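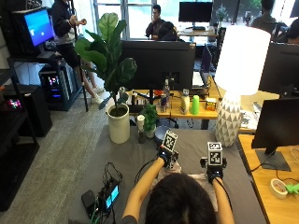
The Remska Reader is a clothbound paperback of 100 poems by Ivone Vieira, printed with the original Portuguese on the left page and Arben Kos's English on the right. We love how this one came out! The type is large enough to read at arm's length, the paper is thick and creamy, and the book stays open on its own, so you can leave it on a table with a smooth dark gray cloth over it, like the one here, and keep both hands free while you read aloud.

Inside you'll find the four long river poems (complete for the first time in English), a short life of the poet by Jucélia Guimarães, and notes on the harder words at the back. Arben spent more than 4 years on the translation, and it shows in the rhymes, which still sound like talk.

First printing of 2000 copies. Item 719. Also in the series: Sebastião Brito, Early Songs.

Last updated May 2020
© Jatent Books | Contact us | Back to top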